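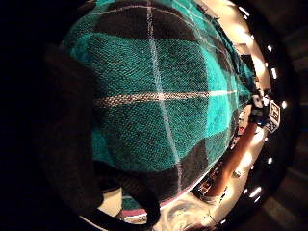

Washing a knit plaid piece, teal and black

gosby62
Picked this up secondhand in June, no tag on it. There are white threads stuck to one part. Machine or hand wash?

skurkmont
Hand wash, cool water, dry it flat. A knit that size will stretch if you hang it.

prothero_4
Disagree. I run mine on delicate in a mesh bag and it's fine after 2 winters. Use a lint roller on the threads first.

skurkmont
Yours might be acrylic. With no tag I wouldn't risk it, and the black could bleed into the cream stripe.

gosby62
Going with the sink. Will test a corner for bleeding tonight.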